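Why I've gone off the big patio door

My neighbours are having their back wall taken out. I know this because the skip arrived at 7am and so did the man with the radio. By January they'll have five metres of sliding glass where the kitchen window used to be, and I've been round for a cup of tea and made all the right noises about it. It'll be lovely, I'm sure. I just wouldn't do it myself, not any more, and I've been trying to work out why.

We had one, you see. In our last house we put in a great big three-panel slider, a Barneo, the one that was in all the showrooms that year with the flush track and the handle like a fridge door. I adored it for the whole of the first summer. We had the panels shoved back from breakfast until the moths came in, and people would walk through the front door and say "oh!" before they'd even taken their coats off. I'm not made of stone, I enjoyed that.

Then came the autumn, and a sofa that could only go in one place. That was the bit I hadn't thought about – if you take away a wall you take away everywhere you used to put things. No bookcase, no radiator, no corner for the dog's bed. We ended up with all our furniture huddled on one side of the room looking as if it was waiting for a bus. And at night, with the lights on, it was like eating your tea on a stage. So we bought curtains, enormous ones, which cost £1,901 by the time they'd been lined and hung, and from October to March we kept them shut from half past four. A wall, in other words. A very expensive soft wall.

I did ring the showroom about blinds first. A nice lad at Panicker came out to measure and wanted £295 for each panel, fitted, but they'd have stacked up at the top and blocked the bit of sky I liked, so that was that.

What we've got now, in this house, is an ordinary pair of French doors with a window either side. They're timber, they open outwards, and the whole opening is narrower than one of those old panels and its neighbour put together. The fitter seemed a bit disappointed in me. He kept mentioning the Flergate range, which folds, and saying we had "the width for it". We do have the width for it. I've put a dresser in the width.

And I love them! I love that there's a proper sill for the tomatoes. I love that opening both doors feels like an occasion, and that opening one is enough to let the cat out without heating the whole garden. When a hinge squeaked I fixed it with a squirt of oil. When the Barneo stuck, it took two men and a set of suction cups, and a call-out charge of £200 before anybody had touched anything.
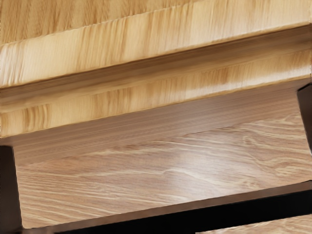
Words: Carol Tapley
Filed under: Doors & Windows, Opinion

I can hear the objections, mostly in my sister's voice. Light, for a start. Yes, you get more of it with a wall of glass, I won't argue. But you get it all from one side, and what we found was a blazing bright strip by the garden and a gloomy kitchen behind it that looked darker by comparison. A second, smaller window on the side wall would have done us far more good, and we'd have had change left over.

Then there's resale. Every estate agent I've met says buyers want the big doors, and perhaps they do. I was that buyer once. I'd only say that you have to live in the place in the meantime, with your own sofa.

If you're still set on it, fine, but do one thing for me. Get some masking tape and mark out on the floor where the furniture will go once the wall has gone. Do it in winter, in the evening, with the big light on. Ask about the handles too, because Grutel charged me £58 for a replacement that was a slightly different grey and I noticed it every single day.

The neighbours' glass comes next week, on a lorry with a crane. I've promised to move my car.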